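Sorting a Jewelry Collection at Home

Brundivport Museum of Everyday Life
Online galleries – Household Collections

The Household Collections galleries record the ordinary work of keeping a home and the belongings in it. Earlier galleries have covered linen cupboards, sewing boxes and kitchen drawers. The present gallery is concerned with costume jewelry: the bracelets, pearls and brooches that gather over many years and are seldom looked at together.

Most personal jewelry never enters a museum. It stays in bedrooms, in drawers and small boxes, and passes from one member of a family to another without a written record. When it is sorted, the work is generally done close to where it is kept, on whatever table is available. The museum regards this domestic sorting as an activity worth recording in its own right, and the gallery has been prepared with that in mind.

The pictures are presented without retouching. Visitors may enlarge either one by selecting it. Captions are limited to a few lines, and terms used by collectors are explained in the notes at the foot of the page.

Beaded bracelets

Two beaded bracelets lie in an open box lid with a dark green rim, one gold in color and the other a coppery rose gold. A dark brown beaded bracelet is coiled on the gingham cloth.
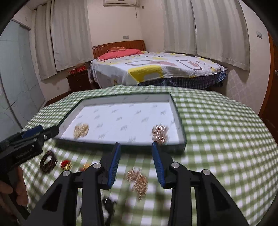
A shallow lid makes a practical sorting tray. Its raised rim keeps small pieces from rolling away, and a pale interior allows the color of the beads to be judged more easily than a patterned surface does. The museum's own staff use lined trays for the same purpose, though a clean lid of suitable depth serves nearly as well at home.

Bracelets of this general type are difficult to date by appearance alone. The threading is often a better guide than the beads. Elastic, wire and knotted thread each wear in a different way, and a bracelet may have been restrung several times while keeping its original beads. Owners who remember when a piece was repaired are encouraged to write this down and to keep the note with the piece.

Pearl strands and a brooch

Cream-colored strands are gathered into a bundle with a small silver-toned clasp among them. To the right is a sparkling silver brooch decorated with pearl beads. The green-edged lid rests on the cloth beyond.

Strands stored together tangle readily. The museum advises that they be laid flat and loosened from the clasp outward – pulling at an outer loop tends to tighten the rest. Brooches should be kept apart from pearls, as pins and raised settings can scratch the surface of a bead.

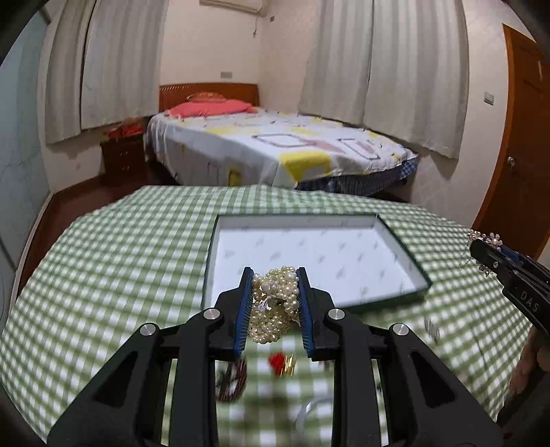

Notes on terms

Costume jewelry: pieces made for wear with everyday or evening dress, in which the value of the materials is not the main consideration.

Strand: a single length of threaded beads or pearls. A necklace may have one strand or several.

Clasp: the fastening that joins the ends of a necklace or bracelet. Clasps are frequently replaced and may be newer than the piece they close.

Related galleries

Buttons and Buckles from Vilcombe
The Ebrahimi Sewing Boxes
Stamow Glass Beads: A Study Selection

The full Household Collections series consists of 7 galleries. The study selection of Stamow glass contains 172 pieces, of which 2 cases are on permanent display on the upper floor. The remainder may be viewed by appointment.

Using the pictures

Pictures in this gallery may be reproduced for teaching and private study, provided that the museum is credited. Requests for publication should be made in writing to the picture library and should state the title of the gallery, the intended use and the number of copies. No fee is charged for print runs below 3000 copies.

A further gallery, on hatboxes and their contents, will be added in May.

Page last reviewed: 1 March 2024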